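The Lecture on Hirerus

The lecture hall in Baltberg held 64 seats, and by six in the evening I had put a handout on every one. The subject was Hirerus, who taught that a thing exists only while it is being asked about. He left over 600 pages and never finished an argument.

His pupil Jillus thought this was nonsense and said so in 20 letters. I had planned to read two of them aloud. I had studied the pair for most of my life and no longer knew which one I agreed with.

At ten past six a student came in and took a seat near the door. She read the handout twice.

"Did Hirerus ever answer him?" she asked.

"Once," I said. "He wrote back, 'Ask me again.'"

She wrote that down. I began the lecture, and more people came in while I talked - wet coats, a dropped umbrella.
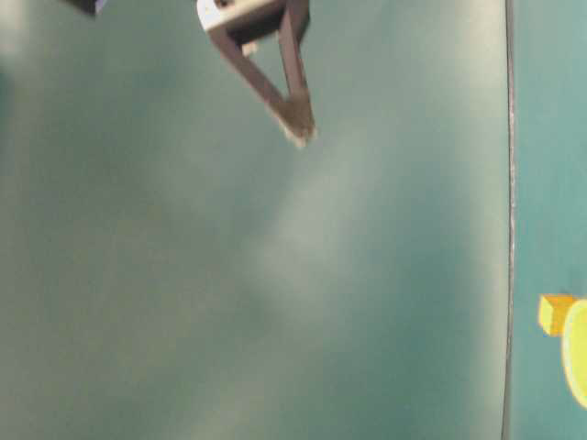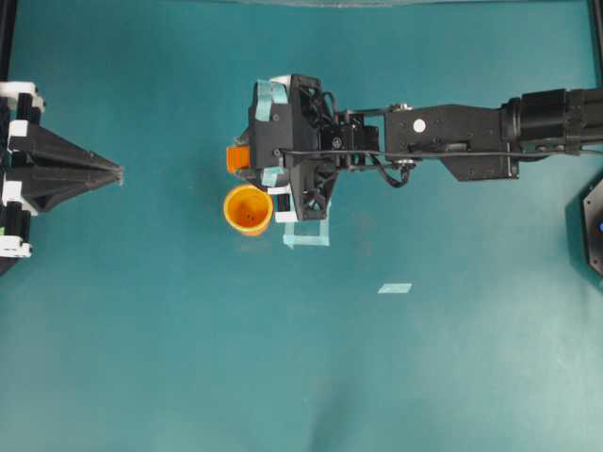
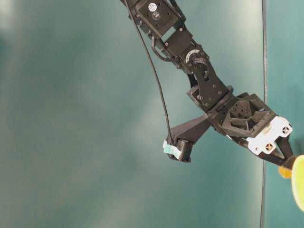
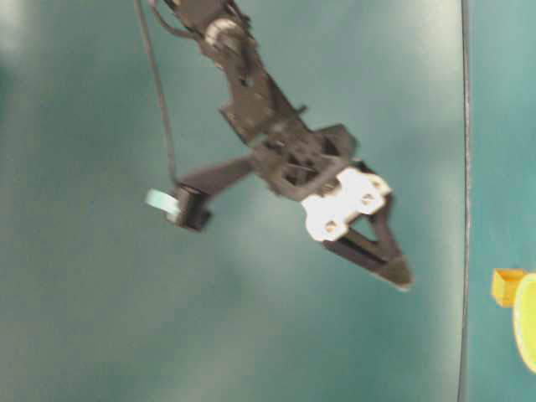

I read the first letter and put the second back in the folder. Afterward the student waited by the steps.

"I still think Jillus was right," she said.

I told her I had thought so too, at her age, and we walked down to the Yoo bridge arguing about it.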